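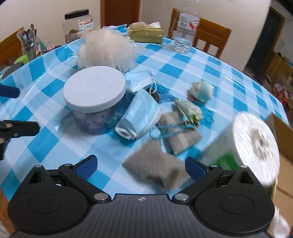 Rodel Bañez told us before we had our coats off that a rule which can't be followed at a table full of household bits and bobs is a bad rule, and that we were welcome to argue with any of theirs as long as we had tried it first. I liked the visit from that moment on!

I'd gone to Bellwood on 5 Oct 2021 to see how Bremetti teaches people to record with hand-held grippers. I have read plenty of safety paperwork for robot arms in cages (fences, light curtains, emergency stops) and much less about this side of things, where a person holds the gripper, does an everyday task with it, and the recording is later used to teach a robot. The machine has no motor worth fearing. What you need good practice for is the quality of the recordings, the comfort of the person and the privacy of whoever lives around the table.

## The code

Bremetti works to a document called the Clullov code. It has 99 clauses, printed on both sides and held together with a bulldog clip, and my first thought was that it was far too long. My second, after an afternoon with it, was that most of the clauses are a single line and the good ones are very good. A few I copied down:

- Leave the table as a household would leave it. Add things if the task sheet asks for them, but don't tidy.
- Nothing sharp, nothing alight, no open medicine.
- Start with the jaws open and let them be seen open before you reach.
- If you drop something, carry on. If you drop it on the floor, stop and mark the recording.
- No faces, no letters with addresses, no screens that are switched on.
- Two grippers, one person. Never share a pair between two people on one task.
- Put the gripper down before you speak to anybody.

That last one got a laugh from our group and then everybody broke it within minutes, me included. It is surprisingly hard to talk to somebody without waving your hands at them, and when your hands end in black jointed fingers the other person does step back.

The clause on not tidying had the longest discussion. One visitor felt that a clean, plain surface would give clearer recordings, and Rodel agreed that it would, then asked what the robot was supposed to do when it met a real table. The practice table had a blue and white checked cloth on it, shiny, creased, with the light bouncing off it, and on top were a squat jar with a white lid, a big mesh bath puff, face masks, little fabric pouches, a roll of paper in its plastic. Soft things, see-through things, things with loops and cords. I'd have cleared half of it away by instinct. Clause 14, in the margin of my copy, now says "resist!" in my handwriting.

## Having a go

We were each given a turn, and before the turn came the checks. They call this the Lumbao list after the place where the first version was written, and it's done out loud:

1. Pads clean, both sides, no fluff.
2. Pins seated. Open and close each gripper fully and listen.
3. Marker on the body uncovered. No sleeves over it, no tape.
4. Shoulders down, elbows off the table.
5. Say the task in one sentence.

I was ready to find number five silly. It's the one I'd now take home and use for everything. If you can't say the task in one sentence you don't know where it ends, and you'll carry on fiddling after the useful part is over. My first attempt at a sentence had three "and then"s in it and was sent back.

Approach is where beginners go wrong, according to the training notes. You want to come in with the jaws wide and both pads facing each other over the gap, and you want to do it at a pace a bit slower than feels natural. Fast hands blur everything. 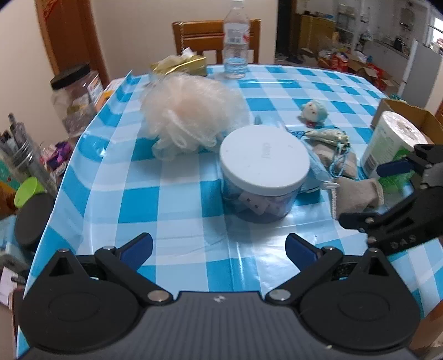 The other beginner's habit is to chase an object. If you miss the cord on a sachet, say, your wrist wants to jab after it straight away. The code asks you to back off a hand's width, open fully and come in again, and to leave the miss in the recording. I was very pleased to see this written down — so many procedures quietly encourage people to throw the untidy attempts away and keep the pretty ones. Clause 31 says a miss followed by a calm second try is to be kept and labelled as exactly that.

Thin, floppy things are the fun part. I had a long argument with the ear loop of a mask. Jars are easier to understand, but the lids are wide and the temptation is to squeeze much harder than you need to. The advice is to close until the thing stops sliding and then no further, and to use the second gripper for steadying before you go for more force with the first. There's a paragraph about pad wear that says the same from the maintenance side.

## Breaks, and who gets to say stop

I asked a lot about fatigue. The grippers aren't heavy, but you hold your forearms up and forward, and I could feel it in my thumbs quite early on. The code puts a break after every block of work and doesn't allow blocks to be joined up to finish early. Anyone can end a block without giving a reason, and the log has a box for it with no space for an explanation. Somebody had plainly thought about that box. Supervisors aren't allowed to ask.

Recording in people's homes has its own section. The household sees the list of rooms beforehand and can strike any of them out, and a door left open to another room counts as that room. I hadn't thought of that one at all. You set your chair and your angle, look at what lies beyond the table, and ask again if there is a doorway behind it.

## Checking afterwards

A batch is 2000 recordings. Until September only 1000 of each batch were looked at by a person, and now it's all of them, which Bremetti admits is slow. Reviewers look for covered markers, private things in the background and tasks that stop before they should. They don't score the operators, and the review sheet has no names on it.

I did find things to grumble about. The clauses on cleaning the pads contradict each other (one says a dry cloth, another a damp one), and the section on left-handed operators is a single line telling them to swap the task sheet round. Both went on the suggestions board. There is also no clause on children or pets wandering in, though people in our group had strong opinions about cats.

Copies of the code were on the side for anyone who wanted one. I took two, and the second is already lent out to a colleague who trains warehouse staff. If you go, wear short sleeves or ones that stay rolled up, and have your one-sentence task ready before it's your turn.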